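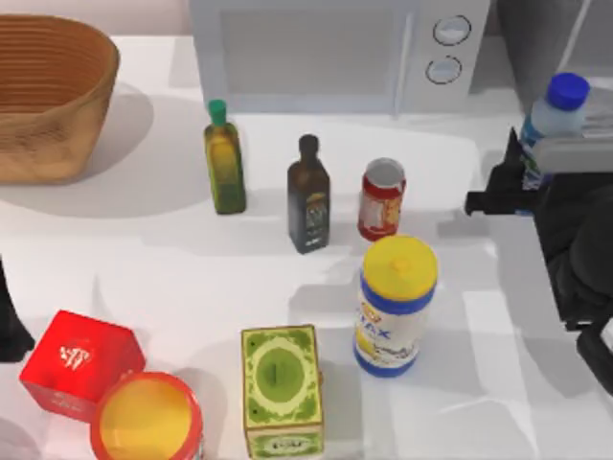 What is a standing load? It is the electricity a household uses when everyone in it thinks everything is switched off.

Unit 5: Reading a Household Electric Bill
Steltdale Adult Learning Center

Bring one of your own bills to class if you have one. If you don't, use the Duggan bill in your packet. The Duggan household is four people in a rented house with gas heat.

Watts and kilowatt-hours

A watt measures how fast something uses electricity. A kilowatt-hour (kWh) measures how much it used over time. Multiply the watts by the hours, then divide by 1,000.

A 300 watt freezer motor running for 5 hours: 300 x 5 = 1,500 watt-hours, or 1.5 kWh.
A 3000 watt water heater running for 2 hours: 6,000 watt-hours, or 6 kWh.

The bill charges by the kWh. Students often mix the two up on the first worksheet, so write the unit next to every number.

Parts of the bill

The fixed charge is the same every month, even if you use nothing. On the Buvano plan in the packet it is $17.
The energy charge is the kWh used times the rate.
The adjustment line can go up or down. On the August bill it is a credit.
An estimated reading is marked with an E. The company did not read the meter that month and will correct the total later.

Finding the standing load

Read the meter last thing at night and again before anyone gets up. Subtract the first reading from the second and divide by the number of hours between them. The refrigerator will be in that figure, and so will clocks, chargers and the internet box. Electric heat will swamp everything else - do this one in mild weather if you can.

A high-power appliance is not always an expensive one. A microwave draws a lot but runs for minutes. A small pump that runs all day can cost more over a month.

For next time

Finish Worksheet 5, both sides. Read the section on time-of-day rates in the Brorketti booklet, and skip the part on solar credits. Worksheets are due 5th November.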